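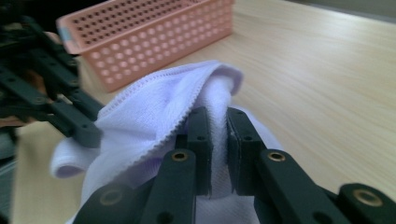

Tanko Bashir wrote under the last post that his grasp labels come out fine on cups and boxes and then go to mush on towels, half the closes land late and the other half don't exist, and is it the model or the labels? Labels. Nearly always labels. I promised a write-up, so, quick version, typed between two other jobs.

Labeling grasp events on cloth, from gripper video

What you need
A set of hand-held gripper episodes, with video and the finger width stream
Stunov, any build with the event track in it
The Kavthorpe converter, for getting episodes in and out
A towel. Any towel, but start with one where you can see the hem

Why cloth breaks the usual rule

The usual rule is: width stops shrinking, fingers closed, mark a grasp. Works on a mug because the mug stops the fingers. Fabric doesn't stop them much. It squashes. Width keeps creeping down while the cloth packs in between the pads, and the "stopped" moment comes well after the person had hold of it. Worse, one thin layer of towel gives you a width very close to fingers closed on nothing. So a single threshold gets you late grasps and missed grasps. Which is what Tanko has.

Fix is to label three things instead of one. Approach end, first contact, hold. Then let the training code pick whichever it wants. Don't merge them at label time, you can't un-merge them.

Import

Run the converter first:

kavthorpe convert episodes/towel --out stunov_in --keep-width-raw

Keep the raw width. The smoothed one is the default and it rounds off the exact corner you're looking for. I lost an afternoon to that.

Check clocks before you do anything else. Open one episode, find a frame where the fingers visibly start moving, look at the width trace underneath. If the trace moves first or last you have an offset. Ours was 72 ms, constant across the whole set, so one number in the config took care of it:

width_offset_ms: 72

Yours will be different. If it changes from episode to episode then stop here and go fix the recorder, no labeling trick is going to save you.

Mask the hardware

If your contact detector looks at pixels near the pads (mine does), it needs to know which pixels are pads. Dark pads on white cloth is the easy case. Threshold, clean up, done. But watch for:

Brass inserts in the linkage arms. They catch light and a brightness threshold punches holes right in your mask. Fill the holes after thresholding. The small screw-size holes in the arms too, same fill handles both.

The other hand. In two-hand episodes the second gripper comes in from the side, often out of focus, and a naive mask grabs it as well. In the frame at the top of the page it's over on the left with a finger resting on the towel. You do NOT want that counted as contact for the near gripper. Seed the mask from the bottom edge and keep only what's connected to the seed. Careful if the two grippers ever overlap on screen, then "connected" is true of both. For those I draw the near-gripper region once by hand, since the near one barely shifts around in its own camera.

Shadowed folds. White towel isn't white everywhere, in the folds ours goes a bit lavender. Still miles away from black. On a navy towel forget it, use the fixed region and nothing else.

mask:
 mode: seeded
 seed: bottom
 fill_holes: true
 fallback: fixed_region

First contact

Now the actual detector. Take a thin strip of pixels along the inner face of each pad. Before contact the strip sees background: table, basket, whatever. At contact it fills with cloth and stays filled. So: color distance of the strip against the cloth sample, both sides, and when both strips pass, that's a candidate.

Needs both sides. One pad brushing the towel isn't a pinch.

I require the candidate to survive 7 frames in a row. Less than that and you get flickers when the fabric swings past a finger. More and it starts to eat real quick grabs.

contact:
 sides: both
 min_frames: 7

The cloth sample you pick by hand, once per episode. Click on a flat lit bit, then shift-click on a shadowed fold so that it has both ends of the range. Stunov takes 2 samples and interpolates. Don't click the hem, the stitching reads as a diferent texture and throws the color off.

A pale tabletop behind a white towel is annoying, by the way. Light wood and white cloth sit closer together than you'd think once exposure does its thing. Use hue plus brightness, not brightness alone.

Hold

For hold, forget the width value and use the slope. Width slope near flat, contact already true, strips still full. Mark the first frame where all of that is so. If the fabric is bunched between the pads in a thick ridge the slope takes a while to flatten, fine, leave it. The gap between contact and hold is useful information, it tells the policy thick fabric needs more squeeze.

Don't try to detect "lifted" here. Tempting, and I had it in there for a while. A single frame with a tall peak of towel over the pads looks the same on the way up and on the way down, and it also looks the same if someone pushed the towel together and hasn't lifted it at all. Do lift from the gripper pose track, later, in a seperate pass.

Hem tag (optional, do it anyway)

If you're training for folding, you want to know if the hem was in or near the pinch. Stunov has free tags on events. I use three values: hem_in, hem_near, none.

hem_in only when you can see the edge going between the pads. If the stitched edge runs up one side of the fold and over the crest, and you can't trace it down into the grip, that's hem_near. No guessing. I was guessing, and the folding policy learned to be very proud of grabbing the middle of a towel.

By hand this is slow. Do it on the hold frame only, keyboard shortcuts h, n, x, and it goes OK. I did 100 events before lunch.

Check your work

Export the events and run the overlay on the Bako cell data or whatever you have with known-good labels:

stunov overlay --events contact,hold --pad-frames 7

It spits out a short strip of frames around each event. Scroll. You're looking for:

Contact marked while the strip is clearly still on table. Bad cloth sample, redo it.
Hold before contact. Offset is wrong, or the sign of the offset is wrong. Mine was the sign. Twice.
No contact in an episode that obviously has a grab. Usually the mask swallowed the strips, dilate it less.
Contact toggling on and off. Other hand leaking in. Fixed region.

On the towel set from Torkadville, roughly one event in ten still needed a nudge by hand. Most of those were closes on a folded-over edge, where a rolled flap slips in on one side first and the both-sides test waits for the second. I've left the test alone. Nudging is cheaper.

Then write it back out:

kavthorpe pack stunov_out --with-tags --events-version next

Bump the version. Always. Old checkpoints point at old labels and if you overwrite in place you won't know which run used what.

Known gaps

Sheer fabric, the strip sees through it, don't bother.
Patterned towels need more cloth samples than the tool currently takes. Open ticket, no date on it.
Motion blur. If the background is streaking during the close, the strip test still mostly works since the pads stay sharp, but turn off the texture term. It only hurts.
texture_weight is ignored in the GUI preview, only the command line reads it. So preview and export can disagree. Trust the export.

Updated January 28, 2026: corrected the sign convention in the offset section of the sample config. Positive means width lags video. If you copied the old file, flip it and rerun contact and hold, the hem tags can stay as they are.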